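발바닥 무늬 담요 위 작은 살림 정리 모임, 9월 참가자 모집

게시일: 2018년 8월 27일
주최: 생활정리 모임 푸노라(Funora)

안녕하세요. 푸노라에서는 9월에 작은 물건을 정리하는 모임을 합니다. 그릇, 컵, 뚜껑, 바구니처럼 집 안에서 자주 자리를 잃어버리는 물건을 바닥에 담요를 깔고 앉아서 천천히 정리합니다. 경험이 없는 분도 신청할 수 있습니다. 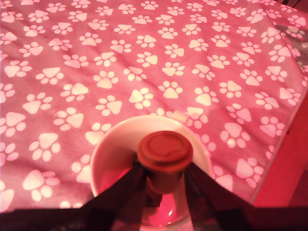
참가자가 하는 일은 어렵지 않습니다. 먼저 물건을 담요 위에 꺼내고, 같이 쓰는 것끼리 모으고, 다음에 담을 그릇을 고릅니다. 작은 통은 눕히면 굴러가기 쉬우므로, 빨간 뚜껑의 작은 원통을 흰 그릇 안에 세워 둔 것처럼 깊이가 있는 그릇을 사용하면 좋습니다. 어느 그릇이 맞는지는 정해진 답이 없습니다. 각자 자기 집의 선반을 생각하면서 고르시면 됩니다.

모집 내용
모집 인원: 70명 (여러 조로 나누어 진행합니다)
장소: 클라티타노(Clatitano) 생활관 1층, 마루방
참가비: 없음
준비물: 집에서 가져온 작은 물건, 두꺼운 양말
언어: 한국어. 저도 한국어를 배워서 쓰는 사람이므로 말이 느린 분도 걱정하지 마십시오.

마루방은 신발을 벗고 들어갑니다. 담요와 바구니는 저희가 준비합니다. 무릎이 불편한 분에게는 낮은 의자를 드리니 신청할 때 적어 주십시오. 뚜껑만 남고 통이 없는 물건도 가져오셔도 됩니다. 그런 것이 사실 제일 많습니다.
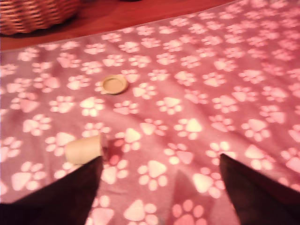 발렌테: 지난봄에 참가했습니다. 저는 짝이 없는 뚜껑을 한 봉지 가져갔는데, 버릴지 말지를 그 자리에서 바로 정하지 않아도 된다고 해서 마음이 편했습니다. 다만 시간이 조금 짧았습니다. 차 마시는 시간을 줄이고 정리를 더 하면 좋겠습니다.

의견 감사합니다. 이번에는 정리 시간을 늘렸습니다. 차 시간은 줄이지 않고 마지막에 그대로 두었습니다. 참가자는 자기 컵을 가져와 주십시오. 손잡이가 있는 도자기 컵이 편하고, 그림이 있으면 다른 분의 컵과 바뀌지 않습니다. 차와 물은 있습니다. 과자는 각자 조금씩 가져오시면 나누어 먹겠습니다.

신청하실 때에는 이름, 연락처, 가져올 물건의 종류, 원하는 시간(오전 또는 오후)을 써서 생활관 안내대에 내시거나 우편으로 보내 주십시오. 사진은 필요하지 않습니다. 자리가 다 차면 대기 순서를 알려 드립니다. 참가가 어려워진 분은 꼭 미리 연락해 주시기를 부탁드립니다. 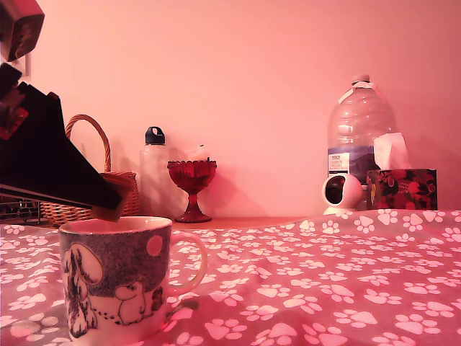

생활정보지 춘드베르크(Zundberg) 통권 296호, 474쪽

위 호의 모집란에도 같은 안내가 실려 있습니다. 지면에는 준비물에서 컵이 빠져 있으니 이 글의 내용을 기준으로 보아 주십시오. 무늬가 있는 머그도, 무늬가 없는 것도 모두 괜찮습니다. 손잡이 달린 바구니를 가지고 계신 분은 가져오시면 집에 돌아갈 때 정리한 물건을 그대로 담을 수 있습니다. 유리로 된 굽 있는 그릇은 깨지기 쉬우니 수건으로 싸서 가져오십시오.

우편으로 신청하실 분은 봉투 겉면에 "사서함 2,256 푸노라 정리 모임"이라고 써 주십시오. 신청을 받으면 시간과 조를 적은 엽서를 보내 드립니다.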